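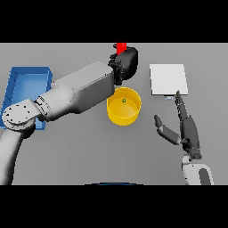

Oct 15, 2024

Second full day on the hand comparison in simulation. Yesterday went on getting the Drureo model to load without its joint limits being ignored, so there was little to write down. The limits are now read from the file and the thumb no longer folds back through the palm.

Test set is the same as in June: pick small items off the table, put them in the tray or the cup, both arms free to work. 101 starting layouts, fixed seed, so each hand gets the same ones. Time limit per layout is 40 seconds of simulated time. The white pad stays in every layout as an obstacle at a low height, and it also catches out the planner when it assumes a bare table.

Drureo first. Reach is fine. The closing motion is slower than the Langlois one at the same gain, and the fingers crowd together when told to pinch, so that contact is often made by the side of a finger where the plan asks for the tip. On the red piece that does no harm, as there is enough length to hold. On the small green one it matters a good deal. Contact solver set to 1,000 steps per second, the same as for Langlois. I tried halving it to save time and got jitter at the fingertips at once, so I put it back.

Opening is cleaner than closing. With the approach height left as it was in June the fingers came too near the tray wall on the way out. Raised the retreat point by 5 mm and left everything else alone. I should do the same for Langlois or the two sets of results will not be comparable. Note to self: the June numbers were all taken with the lower retreat point and cannot go in the same table.

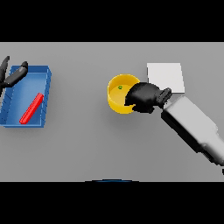
The cup is the harder of the two containers. A hand coming in from the right has to get over the rim at a steep angle, and from the fixed camera it then hides part of the inside. The position estimate for the green item drifts when that happens. Two options: add a wrist camera, or hold the last good estimate until the hand has cleared the rim. I have gone for the second for now. It is less work and it keeps the camera setup the same for both hands. A wrist camera would need its own mount on each model, and then I would be comparing mounts as well.

Controller: Nosto for both arms. Impedance mode, stiffness lowered in the vertical direction only. The default stiffness pressed the fingertips into the table hard enough for the solver to complain. Also found that the left and right arms were reading the same gain file, with the sign of the wrist joint wrong on the right. Fixed. It may account for some of the odd right-hand failures in June, but I have not gone back to check.

Flakness is logging joint torques and contact forces for each run. The files are larger than I would like. Will drop the sampling rate on the torques and keep the contact forces in full.

To do:
Langlois with the raised retreat point, all layouts.
Pinch closing order on Drureo, thumb first.
Check friction values for the cup floor, which still look copied from the tray.
Rename the output folders before they get mixed up.

Full Drureo set started at the end of the afternoon and left running.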